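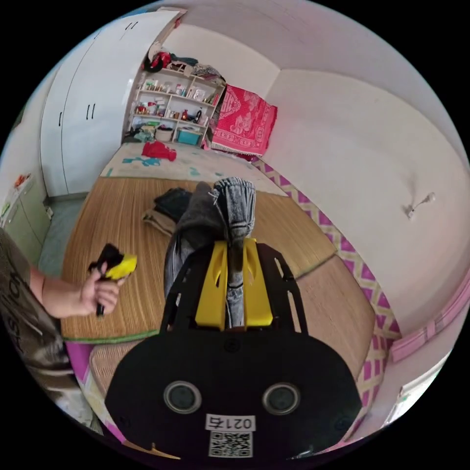 Where do you fold laundry when there is no table big enough for it? On the floor, says Qiuyue Ding, as long as there is a clean mat under it.

Ding has folded that way for most of her adult life. She spent five years in the laundry room of a guesthouse in Liveldale, where there were steel counters, and at home she went straight back to the floor.

"A counter is fine for towels," she said. "Jeans need length. I want to lay the whole leg out and not have it fall off the other side."

Her preferred surface is woven bamboo. It stays flat, she said, and it can be wiped down before the clothes come out. A rug leaves lint on anything dark. She has no objection to the soft printed mats sold for children, though she finds that they slide on a smooth floor.

The order matters to her more than the folding. Heavy things go first – jeans, then sweatpants, then anything with a lining. T-shirts come after that, and small items last. "If you start with socks you'll be there all night," she said.

For jeans she puts one leg on top of the other, smooths the seat, and folds up from the hem in thirds. She does not press a crease. Acid-washed denim gets the same treatment as any other kind. Dark clothes go in their own pile, away from towels.

Jahangir Abeysekara, who shares the apartment on Bravthorpe Street, used to hang everything. He changed his mind after a closet rod came down in July.

"It held for a long time and then it didn't," he said. "I had over 80 things on it. Now the shirts I wear to work are on hangers and the rest is folded."

They still disagree about blankets. Abeysekara wants them put away. Ding would leave one folded over something in the corner, where it can air out and is easy to reach at night.

She starts at 7 in the evening, after dinner, and does one load at a time. The next load stays in the dryer until the mat is clear.

"I don't like walking around piles," she said. "Fold it, carry it to the shelf, then go get the rest."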